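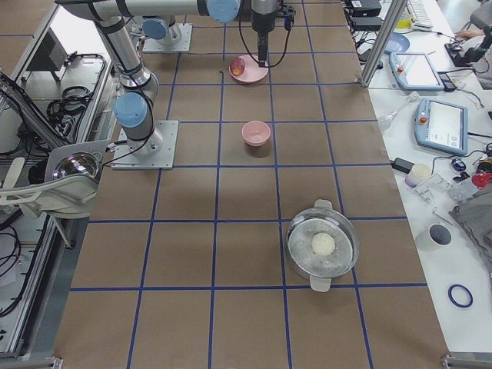 Fig. 6: Red apple on a pink plate.

6. Drying of fruit

This section explains how to dry fruit in the Brusitz 423 dehydrator. Please read section 3 (First use) before you start. The times in this section are valid for apples. For other fruits, see the table in section 9.

6.1 Preparing the fruit

1. Choose fruit that is ripe but still firm. Very soft fruit sticks to the trays.
2. Wash the fruit under cold water and wipe it with a clean cloth.
3. Remove the core. The peel can stay on, if you like it.
4. Cut the fruit into slices of 5 mm. Try to keep all slices the same thickness, otherwise the thin ones become hard while the thick ones are still moist inside.
5. Put the slices for ten minutes in a bowl with one liter of water and two spoons of lemon juice.
6. Take the slices out and pat them with kitchen paper on both sides.

Note: The lemon water keeps the color light. The taste changes only a little. You can skip step 5 when the color is not important for you.

6.2 Loading the trays

1. Take all trays out of the housing.
2. Lay the slices in one layer. Slices may touch each other, but they must not overlap.
3. Put the trays back, starting from the lowest rail. When you use fewer than six trays, leave every second rail free.
4. Close the door until you hear a click.

CAUTION: Do not cover a tray with foil or baking paper. The air must pass through the holes. A blocked tray can make the motor too hot, and the device will then switch off with the message E2.

6.3 Starting the program

1. Press the power button for two seconds.
2. Turn the dial to FRUIT. The display shows 57 °C and 8:00.
3. If needed, change the time with the + and - buttons. One press is 15 minutes.
4. Press START. The fan begins first - the heating follows after half a minute.

After four hours, press PAUSE and exchange the upper trays with the lower ones. Then press START again. The remaining time is kept in the memory for 20 minutes. If you wait longer, you have to set the program again.

WARNING: The metal rails are hot during operation. Use oven gloves when you move the trays.

6.4 Checking the result

Take one slice from the middle tray and let it cool for five minutes. Bend it. A finished slice is like leather and shows no drops of water at the broken place. If it is still wet inside, add 30 minutes and check again.

6.5 Storage

Let the fruit cool completely on the open trays. Fill it in glass jars and close them well. Look at the jars every day in the first week. When you see water on the inside of the glass, dry the fruit again for one hour at the same temperature.

Spare parts for this section: fine mesh tray, order no. 617; door seal, order no. 2041. Both are available from Mistova dealers. For cleaning of the trays, continue with section 7.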